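Home Browse Current issue Authors Search

4. Door opening in simulation before the workshop build

The robot described in Section 3 was assembled in the shared workshop at Arkley, on two benches and with the tools which members normally use for bicycles and furniture. We could book the space only in the evening, after 4 p.m., and the base was not allowed to stay powered when we left. For this reason most of the door experiments were first done in simulation, and only the motions which behaved well there were later tried on the real arms.

The simulated model was prepared by Lorna Yap from the same drawings that we used for cutting the body plate. The two arms have equal length and equal joint limits. Small errors of our own work, for example a shoulder bracket which was drilled a little too low, were copied into the model after we measured them. This took more evenings than we had planned, but we think it was well spent. With the first model, the wrist arrived at the handle from a wrong angle and the fingers touched the door before they could close.

The control software, which we call Wivisero, receives a target pose for each gripper and a wish for the movement of the base. It does not plan the whole task. A person gives the commands through a pair of handles built by Eduardo Padilla, and the software keeps the arms away from the body and from each other. We collected 853 attempts in this way. Of these, 400 were kept for tuning, and the others were used only for the comparison in Section 5.

Doors were chosen as the first task because they ask for contact and base motion together. A drawer can be pulled in a straight line, but a door moves on an arc – the hand must follow it, and the robot must leave enough place for it.

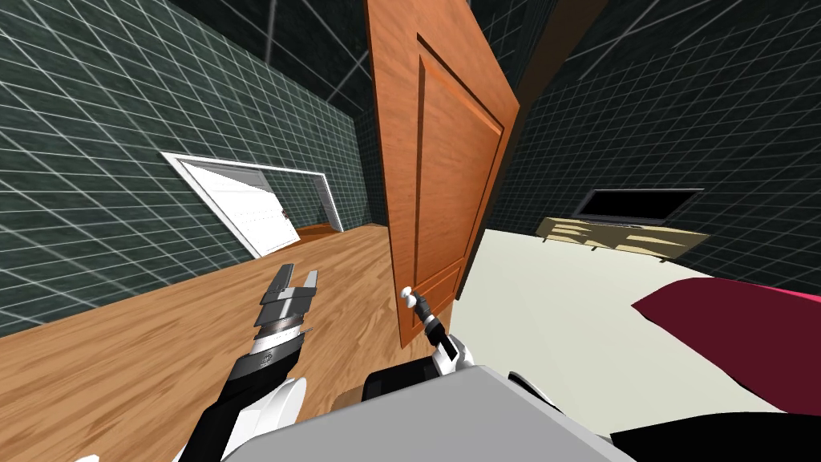

Figure 2. Work on the door task in the simulated home.

Handle contact was the part where we changed the settings most often. Our early targets put the fingers in front of the handle and let them close there, and a small error in height was enough to miss it. We then lowered the approach speed and moved the target closer to the neck of the handle. In Figure 2 the right gripper is at the white knob, low on the partly open wooden door, while the left one is held open and empty over the planks. We keep the second arm free like this on purpose, so that it can be used against the door panel if the first grip is lost. The cost is that the operator has to watch two arms, and new operators found this tiring.

The real knob, which we mounted on a spare door leaf in July, has more friction than the simulated one. We did not try to model this friction exactly. A limit on the pulling force was added instead, and its value is discussed together with the gripper pads in the next section.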